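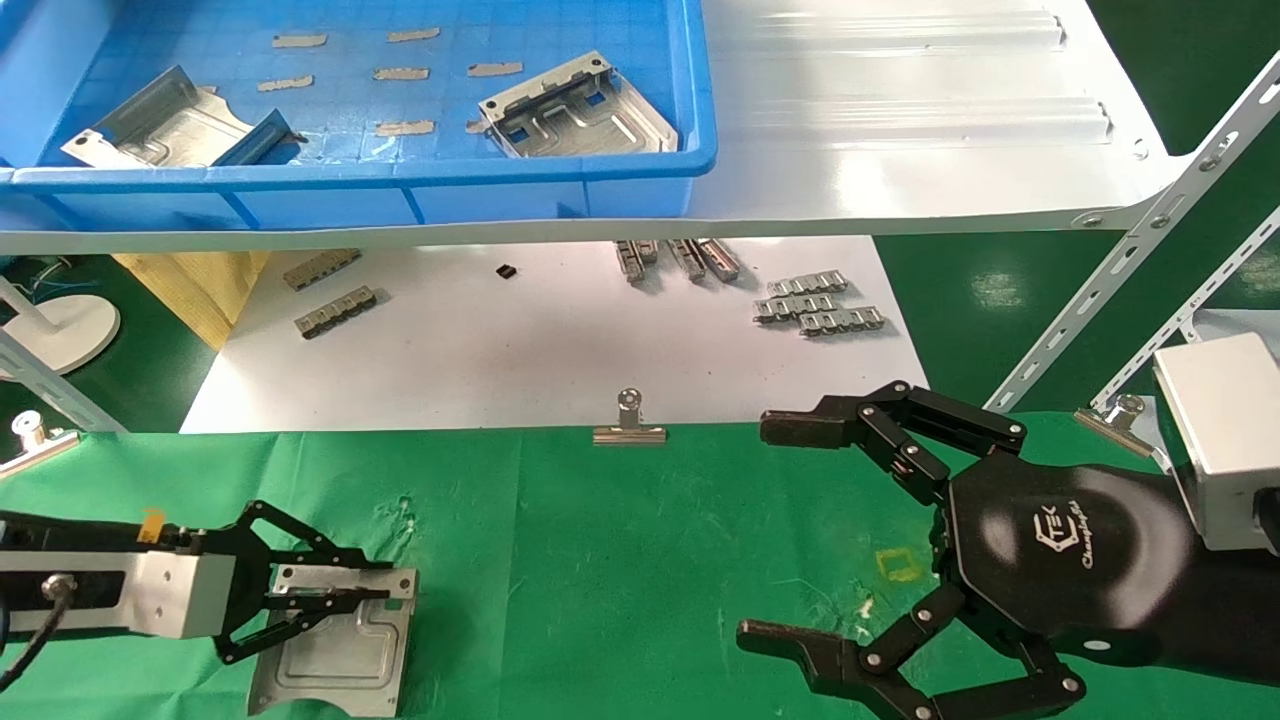

Mixed-part kitting

Mixed-part kitting is a kind of workplace automation in which robot arms pick different components from shared bins and lay them out, ready for a person to assemble. It is one of the livelier corners of factory automation, since the parts are light and oddly shaped and the people who used to sort them usually stay close by. Stamped brackets, flat strips and slotted metal pieces are typical stock for a kitting bench.

The work before automation

Kitting by hand is simple to describe and tiring to do. A worker reads a pick sheet, walks to the shelves, gathers the parts for one product and sets them out for the assembler. At Vallelus, a maker of small cabinet hardware, each kitter handled up to 4,000 parts in a shift. Sheet metal made the job harder. Stamped edges cut through thin gloves, and brackets with folded sides hook into one another in the bin.

The job also carried a lot of unwritten knowledge. Experienced kitters could tell a left-hand bracket from a right-hand one by feel, and they often caught a bad stamping long before inspection did.

Automation at Vallelus

The company's project, named Baptiste, began in August under production engineer Balthasar Lüthi. It started with a single bench and 3 part families. Lüthi asked the kitters to choose the families themselves, and they picked the ones they disliked most.

Two-armed benches suit this kind of work wonderfully well. One arm can hold a bracket while the other reaches for the next part, or a piece can pass between them when it has to be turned over. Jointed fingers close on a thin flange where a suction cup would leak across the punched holes. A soft cloth on the work surface helps too – a flat part on bare metal is hard to get a fingertip under, while cloth gives a little.

Slotted angle posts are a popular choice for the shelving. Heights can be changed with a wrench, and during the first weeks at Vallelus they were changed constantly.

Teaching and correction

Much of the setup is done by demonstration. A worker guides the arms through a pick, repeats it with the part lying another way, and goes on until the bench can manage without help. Lüthi's team recorded 100 demonstrations for each part family before letting the bench run through a shift. Brackets leaning on the wall of a bin needed extra attention, as did thin strips lying flat on the bottom.

The former kitters turned out to be superb teachers. They knew which edge to take first and how to tilt a bracket so that its neighbor stayed behind. Several of these habits had never been written down anywhere, and the recordings became the plant's first proper training material for new hires as well.

Changes for workers

The biggest change is in how the day is spent. A kitter becomes a bench lead, looking after 2 benches, refilling bins, clearing jams and deciding what the arms should learn next. There is less walking and far less reaching into sharp metal. There is more screen time, which some people enjoy and others put up with.

Pay was a sore point at first. Bench leads argued that teaching was skilled work, and Vallelus moved the role up a grade after the first trial period. Job rotation was kept, so every bench lead still spends part of the week on hand assembly.

Pace changed as well. The arms are slower than a practiced kitter on an easy part, but they keep the same speed right up to the end of the shift. Assemblers at Vallelus asked for a small buffer of finished kits between the bench and their own tables, so that they could set their own rhythm – a modest request that made the system much more pleasant to work beside.

Limitations

Tangled parts remain the main difficulty. Small loose pieces are easily missed, and shiny surfaces can confuse cameras under strong light. Very short production runs are still quicker by hand.

Related terms

Bin picking, machine tending, learning from demonstration, job rotation.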